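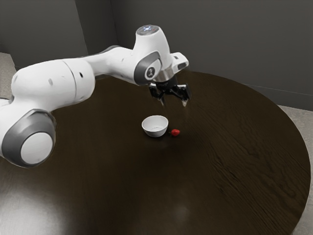
I got to Pui-shan Siu's repair shop with a coat over my arm and a hole in its pocket big enough to lose a phone in. She had it off me before I'd sat down.

"Lining," she said, turning it inside out. "It's always the lining. The wool on this will go another 11 years if you let it."

Pui-shan opened Tullik in August, after a long stretch doing alterations for a bridal store called Azevedo (she still can't look at a row of covered buttons, she told me, and I believe her). I'd expected her to be fixing mostly expensive stuff, designer jackets and so on. Nope!

"Jeans. Kids' snow pants. A guy brought me a bathrobe he's had since college. I told him what it would cost and he didn't blink."

So what does it cost? My pocket was $18. A new zipper in a winter jacket runs more, and that's where she loses people, especially when the jacket itself was cheap. "I get it. If you paid thirty bucks, you don't want to pay me thirty-five. I'd probably walk out too."

Her business partner, Aravind Nadar, came in halfway through with lunch and a garbage bag full of sweaters. He handles the knits. He learned darning from videos and is pretty open about how bad his first ones were. "I wore them anyway," he said. "My elbows looked like waffles."

They took in 152 pieces last month, which was more than the two of them could finish, and the wait is now around three weeks. I asked if they'd hire. Pui-shan made a face. "I'd love to. Finding somebody who can take a sleeve out and put it back the same way, that's hard."

Before I left I asked what she wished people would do at home. "Wash stuff less. And zip the zippers before it goes in the machine, please, I'm begging you."

My coat will be ready on the 2nd.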